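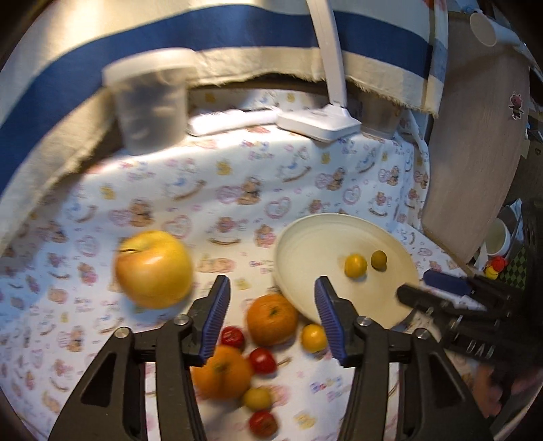 dorrit_k wrote:
no way I'm paying 461 for a share that starts in November. what do you even get in November, turnips?

Posted 21/09/2018

palewater wrote:
You get citrus. Clular does a winter box with a co-op down south, it's in the sign up page if you scroll. 12 boxes, first one goes out in November, then every other week. Mostly oranges and apples, some squash early on.

dorrit_k wrote:
ok I did scroll and it says "seasonal selection" which could be anything. last year Biritel said seasonal selection and I got kale three times in a row. three. I don't have a rabbit

hobnail wrote:
Biritel and Clular are not the same thing at all. Biritel buys from the wholesale market and puts a sticker on it. Clular you're paying the growers up front. thats why it costs what it does

mudroom_annie wrote:
Original poster back, sorry, was at work. So to answer the questions from page one

- yes it's just fruit I'm after, we have veg covered
- two adults, one kid who eats fruit like it's a job
- budget is around 19 a week, could go a bit over

The kid goes through apples mostly. I'd take the Chrysikopoulos stand over any box if they were open past October but they shut up shop and that's that till spring.

palewater wrote:
Chrysikopoulos sells out of the barn in winter!! You have to call. Not on the website, never has been. Apples and pears out of cold storage, they're fine till about February, then they go mealy.

hobnail wrote:
they go mealy before that. I had a half bushel at new year and ended up making sauce out of all of it

palewater wrote:
Where did you keep them though

hobnail wrote:
kitchen

palewater wrote:
Well there you go. Garage or the bottom drawer of the fridge, and away from anything else. Apples will ripen whatever's sitting near them. Kitchen counter in a heated house you get a week, maybe two.

teasel wrote:
Jumping in on storage bc everybody gets this wrong. Apples and oranges in the same bowl is ok for a couple days, not for a month. Oranges in a mesh bag in the fridge, apples in a separate drawer in a plastic bag with a few holes. Don't wash any of it till you eat it. Check once a week and pull the soft ones.

dorrit_k wrote:
I've kept them in the same bowl my whole life and nobody died

teasel wrote:
Didn't say anyone would die. Said they'd go soft.

mudroom_annie wrote:
Ours don't last long enough for it to matter lol. But good to know if I get a bigger amount. How many pounds is a Clular box? The page says "medium" and that's it.

palewater wrote:
Varies. Mine have been heavier after the holidays when the citrus is really coming in, lighter at the start. I never weighed one. We're also two adults and a kid and we would run out a few days before the next one.

mudroom_annie wrote:
Hm. So I'd be buying extra at the store anyway. That kind of kills it for me

hobnail wrote:
disagree, you'd be buying extra with any of them. nobody's box lasts two weeks with a kid in the house. the question is wether the stuff is better and it is. the yellow apples especially, can't get those at the store here

dorrit_k wrote:
you can get yellow apples literally anywhere

hobnail wrote:
not ones that taste like something

juniper_lot wrote:
Has anyone tried Skerkatine? They do a pay as you go thing. No share, you order by the Sunday-type cutoff (it moves) and pick up behind the feed store. Prices are up and down but you pick what goes in, so no mystery kale.

teasel wrote:
Used them last winter. Good: you choose. Bad: half of what you choose is "unavailable" by pickup and they sub it. I ordered pears and got more oranges. Twice. They did refund me when I asked, but you have to ask.

juniper_lot wrote:
That's been better this year I think? Only done it since summer so can't speak for citrus.

dorrit_k wrote:
summer is easy. anyone can fill a box in summer

mudroom_annie wrote:
Ok leaning toward calling Chrysikopoulos for a half bushel of apples, garage, and then Skerkatine for oranges when we need them. If they sub it with oranges I guess I win

palewater wrote:
Call in the morning, they don't pick up after lunch. And ask for seconds if you don't mind a few marks, a lot cheaper. Just eat the bruised ones first.

hobnail wrote:
still think you should do the clular box but fine. does the garage freeze? if it does, put them in a cooler with the lid on, old blanket over the top

mudroom_annie wrote:
It gets close. I have a cooler. Will call tomorow and post what they're charging

dorrit_k wrote:
post the price for seconds too pls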